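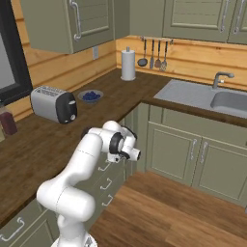
Robotic arm in the corner of a kitchen. Computer rendering.

Open day at the Kalbridge council

I have lived in Kalbridge for six years and I vote here, but until this January I had never been inside the council building. I knew it only from the outside, from the tram stop, where you see the back wall and the bicycle racks. So when the open day was announced in the Haro, our neighbourhood paper, I put my name down for the morning tour and also for the public session after lunch.

The tour began at half past nine in the Mladenović Hall, which is the older part of the building. Our guide was Pavithra D'Souza from the clerk's office. She speaks fast and she does not repeat, so I was glad of my notebook. The hall was used for the meetings until the new chamber was built, and now it is rented for weddings and for the counting of votes at election time. I asked which one pays better. She said that for the counting the council pays itself, and that the weddings have to bring their own chairs.

From there we went up to the chamber. It has 44 seats for the councillors in a half circle, and a gallery for the public, with very narrow benches. The governing group sits on the left as you look from the gallery and the opposition on the right, and the four independents are in the last row, near the door. One man in our group wanted to know if they had chosen this place themselves. The answer is that the seats are given by the size of the group, and a person without a group gets what is left.

We were permitted to sit in the councillors' chairs and to press the voting buttons. There are three: for, against and abstain. The result is shown on the wall, with the names. I had always supposed that in small matters they only raise their hands, and Mrs D'Souza said that this is still done when the item is not contested. If even one member asks for a recorded vote, it has to be recorded, and people can look for it afterwards on the council's site. She showed us where. It takes a lot of clicks, and she admitted it.

The records room was for me the best part of the morning. It is in the basement and is cold, and the minutes of every meeting are kept in grey boxes. On one table they had put out some petitions for us to look at. The largest was the one from Skara, the district beyond the river, about the street lights. It has 1,695 signatures. You may remember that the lights there were switched off after midnight to save money, and that both sides of the council have accused each other ever since. The governing group says that the opposition voted for the saving. The opposition says that they voted for the budget as a whole and were not told what was in it. I looked for the recorded vote in the box and I found the budget, but the lights are not mentioned there by name. They are inside a line called "operating adjustments".

Lunch was soup and bread in the staff canteen, at a fair price. I sat with a couple from Skara who had signed the petition. They told me that they now leave their porch lamp on all night, and so do their neighbours, and they would like to send the electricity bill to the council. They had come mainly for the afternoon.

The public session started at two o'clock and the hall was full. The doorman told me that more than 400 people had registered, and many had to stand. Councillor Morenike Nwachukwu, who represents Skara, was in the chair. It was planned that questions would take 40 minutes, and nearly all of them were about the lights, and a few about the night patrols that were stopped in the same year.

I must say she handled it with patience. When a man shouted that she had sold the district, she let him finish, and then she asked him to say his question again as a question. He did, and it was a good one: who decides in which streets the lamps go off? She answered that it is decided by the works department and not by vote, and that she herself had learned it from a letter. A member of the opposition stood up from the public seats and said she could have asked earlier. There was some applause for this and also some noise against. She replied that he could have asked too, as he sits on the works panel.

In the end she promised two things. The list of the streets will be published, and the matter of the patrols will be put on the agenda of the spring meeting. She would not promise that the lights will come back on, although she was asked three times. I wrote down her words, "I can bring it to a vote, I cannot bring you the votes."

On the way out there was a table with leaflets and a form where you could give your opinion of the day. I wrote that the benches in the gallery are too narrow and that the microphone for the public was too far from the back rows – the people standing there could not be heard at all.

For those who want to go, ordinary meetings are open to everybody and you do not need to register. You enter by the side door, next to the bicycle racks, and you must show some identification. Bags are checked. The gallery opens half an hour before the meeting, and if you would like to ask a question, it has to be handed in on paper at the clerk's desk before noon. I have handed in mine, about the operating adjustments.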